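Flatorix Fielder's Glove, 12 inch

I've been selling baseball kit out of the Kindthorpe shop for years and this is still the glove I hand to people first. It's an outfielder's pattern really, a bit long for second base, but I know plenty of Sunday league shortstops who wear one and won't hear a word against it. Full leather, H-web, open back, and the laces are the thick sort you can tighten yourself without swearing at them.

I used mine all last season for the Clallano second team, mostly in left field and mostly in the drizzle, and the pocket has kept its shape beautifully. The thumb did rub for the first few games - I've got wide hands, mind you - and then it settled.

Breaking it in takes about 22 evenings of playing catch if you're patient. Please don't put it in the oven! I've had two come back like that. A thin smear of conditioner, a ball in the pocket and a couple of elastic bands overnight will do the job.

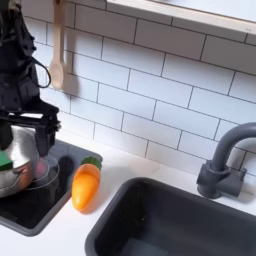

Sizes and colours

Tan or black, for right-hand or left-hand throwers. Left-hand throwers, order early, as I only get a small box of those each December and they go fast. The tan is stock code 1466 and the black is 2072, so quote those if you're ringing up.

Adanech Berhe, who catches for us, asked me to say that this is not a catcher's mitt and you will hurt your hand if you treat it like one. She wears the Võ, which has its own page.

Price

£45, with a spare set of laces in the bag. Postage is extra unless you collect. If it doesn't fit, send it back unused and I'll swap it for another size, or have a chat with me about the 11.5, which suits smaller hands.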